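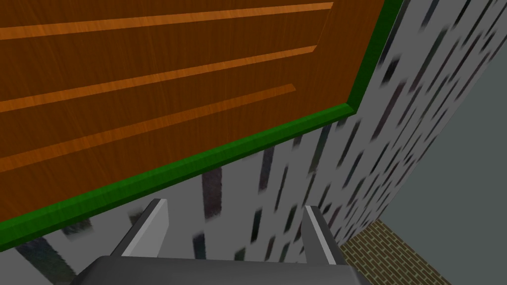 Chapter 6
After Care: Supporting Young People Who Leave Foster and Group Homes

In this chapter you will read about the move from government care to adult life, the kinds of help that are offered during that move, and the ways an agency can tell if its help is being used. Terms in the margin list are defined at the end of the chapter. You should have finished Chapter 5, on placement and family contact, before starting.

6.1 Leaving at eighteen

Selamawit Hailu moved out of a group home in Plellville the week she turned eighteen. She had a part-time job at a bakery, a bus pass that ran to the end of the month and two suitcases. She had never signed a lease. Her worker, Giang Đào, had filled out a leaving plan with her in March, three weeks before her birthday, and the plan said she would stay with an aunt. The aunt had agreed by phone. After nine days the arrangement ended, and Selamawit spent the next month on the couches of two friends from school.

Her case is used throughout this chapter. It is an ordinary one. She was not in trouble with the law, she was not ill, and she was good at her job. What she lacked was a place to go back to when the first plan fell through. Most young adults who grow up with their parents leave home more than once. They move out, run short of money, move back and try again. A young person leaving care is usually asked to do it in one go.

The term after care refers to any planned support given to a person once a care order has ended. It can be money, housing, advice, schooling or simple contact with a known adult. After care is separate from leaving care planning, which takes place while the order is still in force. The two are often run by different offices, and the gap between them is where many young people drop out of sight.

6.2 The Nodholm program

The Nodholm Centre began as a drop-in kitchen beside the Plellville library. It was set up by Zodwa Nkosi, a retired school nurse, who noticed that some of the people eating there had grown up in homes she used to visit. She started keeping a list of birthdays and phone numbers. With a grant from the Steyn Fund, the list became a program with one paid worker and later four.

The centre now offers three things to anyone under twenty-six who has spent time in care. The first is a key worker, who stays the same for as long as both are willing. The second is a room in Josum House, a shared building with a live-in supervisor, for stays of up to eighteen months. The third is the start-up allowance, a single payment of $2000 that can be spent on rent, tools, tuition or furniture. A further $600 may be paid in the second year if the young person asks for it and meets with the key worker to talk over how it will be used.

Rules at Josum House are few. Residents pay a share of their income toward rent, cook one supper a week and give notice before having guests overnight. A resident who leaves can apply to come back once without going on the waiting list. Staff call this the return bed. When the program was first designed the funder objected to keeping a bed open for someone who might not need it, and the matter was argued at several meetings before it was allowed on a trial basis. It has been kept ever since.

Selamawit heard about Josum House from a customer at the bakery. She moved in that June, left the next spring to share a flat, and used the return bed in the fall when her flatmate moved away. She left for good five months later.

6.3 Keeping records

By April 18, 2020, the centre had logged 2579 meetings between key workers and young people. Duygu Soylu, who took over as program manager from Zodwa Nkosi, asked what the number showed. It told her how busy the staff were. It did not tell her if anyone was better housed, better fed or less alone.

She chose 35 former residents and had staff ask each of them the same short set of questions: where they had slept in the past month, how they had earned money, and whom they would call if they were locked out at night. The last question turned out to be the most useful. Several people with steady jobs and good housing could not name anyone. The centre had been closing the files of people like these first.

Yaowalak Thammasiri, the key worker with the longest service, changed her practice as a result. She now makes a phone call twice a year to people whose files are closed, provided they agreed to it when they left. The calls are short and no advice is given unless it is asked for.

As you read the next section, keep the difference between an output and an outcome in mind. An output is something the agency does, such as a meeting or a payment. An outcome is a change in the life of the person served. Both belong in an annual report, and they should be listed under separate headings.

Before you go on

Write down whom you could have called at eighteen if you had been locked out. Bring the list to class. You will not be asked to share it.

Section 6.4 looks at how after care is paid for.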